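When Two Governments Say They Run the Same Land

A guide for younger readers, from the Jendness Schools Service
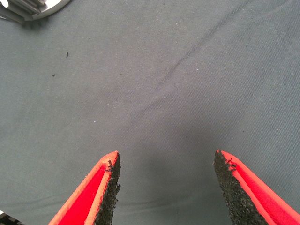 Most of the world is divided into countries. Each country has borders, which show where it begins and ends, and a government, which makes the rules for the people who live there. In a few parts of the world, however, people do not agree about where one country stops and another starts. In some of these places, a group of people has set up a government of its own and declared that its area is now a separate country. This guide explains what happens next.

What does "recognition" mean?

When one country accepts that another is a real country, this is called recognition. A government may announce it in a letter or a speech. After that, the two countries can open embassies in each other's capital cities, sign agreements and trade in the usual way.

An area can have a flag, a parliament, police officers and schools and still not be recognised by most other countries. You may hear such a place called a "breakaway" area or a "de facto" state. De facto is Latin and means "in fact". It is used when somebody is in charge of a place in daily life, even though other governments do not accept that they have the legal right to be.

A story to help you think about it

Imagine an island called Hutov. For many years it had one government. Then the people in the north and the people in the south quarrelled over how the island should be run, and there was fighting. When the fighting stopped, a line was drawn across the middle. The line is 62 kilometres long.

The people in the north named their part Chu and chose their own president. The government in the south said that Chu was still part of Hutov and always had been. Other countries had to decide what they thought. Nearly all of them went on recognising Hutov only.

A girl living in the town of Flitodo, on the northern side, would notice this in several ways. Letters from abroad might have to travel through another country first. Her football team could not enter international competitions under the name of Chu. If she wanted to fly to a distant city, she might have to change planes on the way, as few airlines would fly to her airport directly. Her grandmother's old house might be only 10 kilometres away, on the other side of the line, and visiting it would mean stopping at a crossing point to show her papers.

What is a buffer zone?

Where two sides have fought, there is sometimes a strip of land between them that neither side's soldiers may enter. This is a buffer zone. In Hutov the strip is 100 metres wide in the towns and much wider in the countryside. Soldiers from other countries, known as peacekeepers, patrol it. Peacekeepers do not belong to either side. They watch what is happening, write reports and try to calm matters when there is a dispute.

Farmers may be given permission to work in parts of a buffer zone. Other parts are left alone for years, and wild plants and animals move in.

How do the two sides talk to each other?

Leaders who do not recognise each other can still meet. They often do so in a neutral place, with a mediator. A mediator is a person who listens to both sides and helps them to look for an agreement, but does not decide who is right.

Talks often begin with practical matters. The two sides of Hutov might discuss opening another crossing point, sharing electricity or mending a water pipe that runs under the line. Larger questions are harder. Who owns the houses that families left behind? Should there be one government again, or two? Talks about these questions can stop and start for a very long time.

Ordinary people talk to each other as well. Musicians from both sides may form a choir, and schools may arrange joint visits. In our story, some 100 pupils from Hutov and Chu meet every March to plant trees.

Words to remember

Border: the line where one country ends and another begins.
Recognition: accepting that a country is a real country.
De facto: in charge in fact, though perhaps not in law.
Buffer zone: land kept between two sides to prevent fighting.
Mediator: a person who helps two sides to reach an agreement.

To talk about in class

Should a crossing point be open to everyone? What might each side worry about if it were? Pupils may wish to draw a map of Hutov and mark the line, the town of Flitodo and a place where they would put a new crossing.

Page last reviewed: 12/09/2022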